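Robot Manipulation Workshop, Handout 6
Huệ Diệp, November 5, 2023

Before you say your arm "can do" a task

Several of the project drafts I read this week contain a line like "the arm reliably puts the item in the basket." I would like that word to go away until we have talked about it. Bring this handout to lab and keep it with your Urar logbook. Part of the grade comes from the logbook, and at the moment most of them are thin.
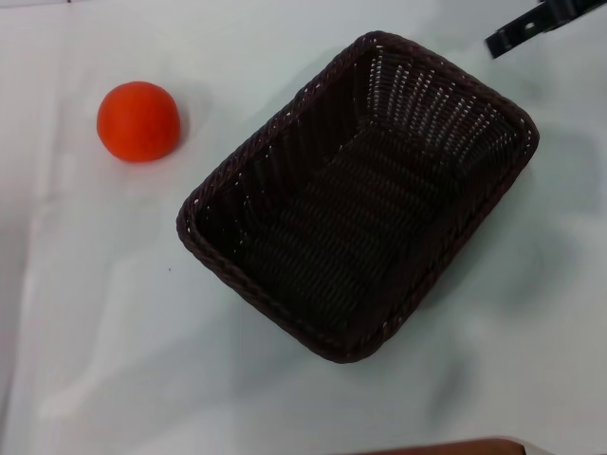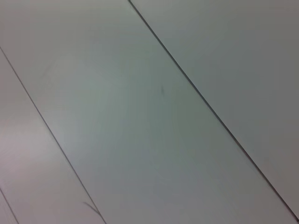
The basket setup, first in the wider view and then from the wrist.

1. What one view can tell you

The wider view gives you a target, a container and the tip of a gripper. The gripper touches neither of the other two. A draft that uses a picture like the first one as proof of a grasp is claiming something the picture doesn't have in it.

The wrist view gives you even less. You get pale panels, thin dark seams and a small dark mark. There is no basket in it and no round orange-red thing either. If your policy leans on the wrist camera, ask what it has to work with at a moment like this. I have heard "it learns to use the seams." Maybe. Show me.

2. Words to watch

Reliable. Over how many tries, from how many starting positions, and who picked them?

Generalizes. Moving the basket a hand's width is a new position. It is the same basket, under the same lights, with the same student standing next to it.

Autonomous. If someone nudged the target back into reach between tries, write that down. The Flisau team ran 41 tries last term and left the nudges out of the report. They were in the video.

Sees. The camera records. Whether anything downstream makes use of it is a separate question, and you need a test for it.

3. A test you can run in one lab period

Annelies Martens suggested this one and I have kept it nearly as she wrote it.

Choose your starting positions before you turn the arm on. Write them in the logbook in pen.

Run 17 tries with both cameras on. Then cover the wrist camera and run the same 17 again, in the same order.

Score each try as in the basket, touched but not in, or never touched. No half points.

If the two sets come out the same, your policy may be ignoring the wrist camera. It may also be that your starting positions were too easy. Say which you believe and what you would do to find out.

One warning – 17 tries is a small number. A gap of 2 between the sets means very little, and I will mark down any report that builds a paragraph on it.

4. About the big numbers

Juretti, the training package most of you are using, lets you collect demonstrations quickly, and the Thân group is proud of having 1,000 of them. Fine. How many start with the basket turned the same way? How many were made by one person in one afternoon? I don't object to large sets, but I have yet to see a draft where the count was followed by a plain account of what was in it.

5. For next time

Rewrite the results section of your draft without "reliable," "robust" or "successfully." Put the scores where those words were.

Pick one failed try and describe it in half a page, using both camera views. If the views don't settle what went wrong – and they often won't – stop there and say so. Guesses go in a separate paragraph, labeled as guesses.

Logbooks go on the front bench before you leave. Loose sheets will be handed back unread.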